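Daranee Boonchu
December

Thread on grout. I've spent most of the month regrouting and I kept notes, so they may as well be public. Mostly cement grout on floors, a little on showers.

First, terms. Sanded grout has fine sand in it and goes in wide joints. Unsanded has none and goes in narrow ones. The usual dividing line is an eighth of an inch. If your joint is right at the line, use sanded on a floor and unsanded on polished stone, which sand will scratch.

The reason for the sand is shrinkage. Cement paste loses volume as it cures. In a thin joint the loss is too small to matter. In a wide one the paste pulls away from the tile edge and you get a hairline down one side. Sand doesn't shrink, so the more of the joint it fills, the less there is to move.

Water is where most jobs go wrong. A wetter mix is easier to push around and it's weaker, paler and more porous when it cures. I measure water in a syringe for small batches and a kitchen jug for big ones. Never by eye, never from the tap.

Mix, let it stand, mix again. The standing time is called slaking and the bag will give it to you. It lets the dry polymers take up water. If you skip it the grout feels stiff, you add more water, and then it loosens up on its own and you have soup.

Don't add water later to bring a stiffening batch back. Stir it. If stirring doesn't do it, throw it out. I threw out 2 batches on the hallway job and would do it again.

Color. This takes up more of my inbox than everything else combined. Grout dries lighter than it looks in the bucket, and it dries unevenly if the joints dry unevenly. Blotchy floors are usually a water problem: too much in the mix, too much on the sponge, or a thirsty tile pulling it out on one side.

Make a sample stick. Pack a little grout into a groove in scrap wood, let it cure for a few days, and hold it against the tile in the room where it will live. Store lighting will make a warm gray look cool and the reverse.

White joints against gray tile are the hardest combination to keep looking good. The contrast shows every change in joint width. The same floor with a mid-gray joint hides nearly all of it. People pick white from a photo and then see the lines before they see the tile.

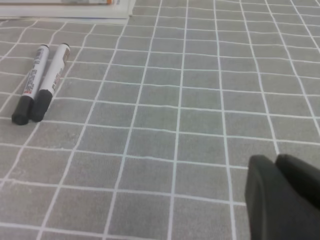 Gray with white lines. The eye goes to the lines.

Joint width, continued. Tiles vary in size, even in the same box. Sort them before you set. I use a plain gauge, two blocks screwed to a board, and make three piles. The biggest and smallest tiles go under the cabinets or along a wall where they get cut anyway.

Spacers set the minimum gap and don't correct for tile size. If you rely on spacers alone, the error adds up across the room. Snap reference lines and check against them every few rows. Move the tile to the line and let the spacer fall out if it has to.

Tools. Rubber float, hard face for floors and softer for walls. Two buckets. A proper grout sponge with rounded corners, since square corners dig into the joint. I've used the Wuker float for years and the handle is too short for my hand, but the edge stays straight.

Technique: hold the float nearly flat and push grout down into the joint from both directions. Then tip it up steep and drag diagonally to clear the face. Diagonal matters. If the edge runs parallel to the joint it drops in and scoops.

First wipe with the sponge wrung out hard. If water runs off it when you tilt it, wring it again. One pass per side, then rinse. Someone will tell you to flood the floor and mop it. You'll get a clean tile and a chalky joint.

Haze. The film left after it dries comes off with a dry cloth if you catch it the same day. After that you're into acid cleaners. Keep acid off marble and limestone entirely, and wet the joints before using it on anything else.

Corners and changes of plane do not get grout. Floor to wall, wall to wall, tile to tub: all caulk. Two surfaces meeting at an angle move independently and cement won't stretch. If you have a crack running the full length of a corner, that's the cause, and more grout will crack in the same place.

Color-matched caulk is never an exact match. The Sriwong gray is close to the Donanska gray when both are dry, and looks a shade darker in a wet shower. I can live with that.

Removing old grout: oscillating tool with a carbide blade for the long runs, hand saw near the edges. Go down at least two thirds of the tile thickness. Skim coating new grout over old doesn't work. There isn't enough depth to hold it and it comes up in flakes.

The hallway had 97 feet of joint to rake out. It took 2 evenings and a dust mask I should have changed sooner. Vacuum every joint afterward, then go over them with a damp brush. Dust left in the bottom is a bond breaker.

Sealing. Cement grout takes a penetrating sealer once cured. Epoxy doesn't need it. I put on Zullent with a small brush, wait, wipe the excess, and do a second coat. The test is a drop of water: if it darkens the joint, it's time to reseal.

Sealer slows staining. It won't make grout waterproof, and it won't fix a shower that leaks. Waterproofing belongs behind the tile or under it.

Several people asked about epoxy. It's tough, stain resistant and unforgiving. Small batches, a helper on the sponge, and read the working time before you open anything. I'd use it on a kitchen counter. I wouldn't make it my first grout job.

Next up is the laundry room, which has old mosaic sheet and joints of every width. I'll post the sample sticks when they've cured.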